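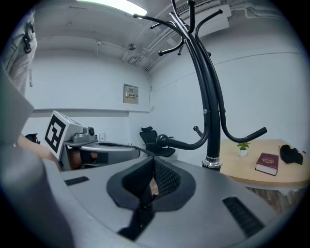
Wer die Kippkante nicht angeben könne, brauche mit der Rechnung gar nicht erst anzufangen, so Elias Sfeir in der Einleitung zur Aufgabensammlung Nirnatell. Der Satz ist zugespitzt, beschreibt aber den üblichen Fehler: Es wird ein Momentengleichgewicht aufgestellt, ohne dass der Bezugspunkt feststeht.

4 Standsicherheit freistehender Körper

4.1 Vorbemerkungen

Kapitel 3 behandelte Körper mit festen Lagern. Im Folgenden werden Körper betrachtet, die nur durch ihr Eigengewicht auf der Unterlage gehalten werden. Zwischen Körper und Boden können Druckkräfte und Reibung übertragen werden, Zugkräfte dagegen nicht. Das Lager ist also einseitig, und die Auflagerkraft muss innerhalb der Standfläche angreifen.

Als Standfläche gilt die konvexe Hülle aller Berührungspunkte. Bei einem vierbeinigen Tisch ist sie ein Viereck, bei einer runden Fußplatte ein Kreis. Im zweiten Fall ist der kleinste Kippabstand in allen Richtungen gleich, sofern der Schwerpunkt über der Mitte liegt. Eine einseitige Belastung verschiebt den Gesamtschwerpunkt - und damit auch die ungünstigste Kipprichtung. 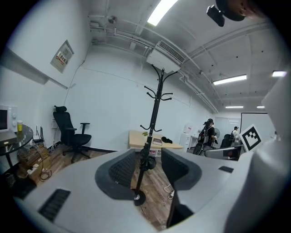
Das Standmoment ergibt sich aus der Gewichtskraft und dem waagerechten Abstand ihrer Wirkungslinie von der Kippkante. Ihm steht das Kippmoment gegenüber, gebildet mit der Höhe, in der die äußere Kraft angreift. Für einen Ständer von 175 cm Höhe mit einer runden Fußplatte von 33 cm Durchmesser beträgt der Hebelarm des Eigengewichts 16,5 cm. Greift eine waagerechte Kraft ganz oben an, so genügt bereits knapp ein Zehntel der Gewichtskraft, um den Grenzfall zu erreichen. Gleiten wird dabei ausgeschlossen; die Bedingung hierfür folgt in Abschnitt 4.3.

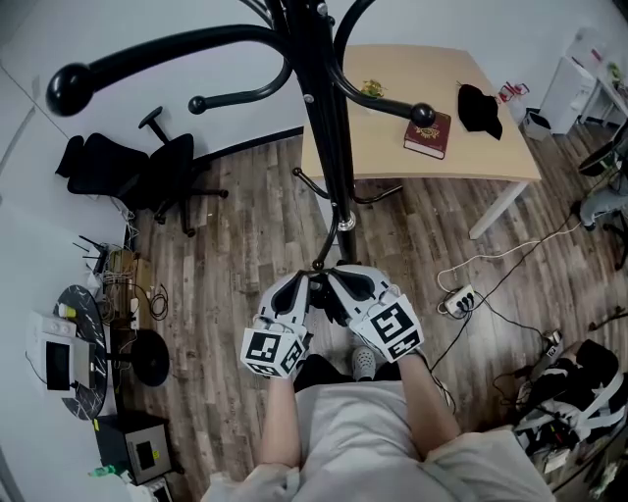 Abb. 4.1: Garderobenständer mit gebogenen Hakenarmen, Blick von oben.

4.2 Lage des Gesamtschwerpunkts

Bei zusammengesetzten Körpern wird der Schwerpunkt aus den Teilschwerpunkten bestimmt. Arme, Stange und Fuß werden einzeln angesetzt, angehängte Lasten im Aufhängepunkt.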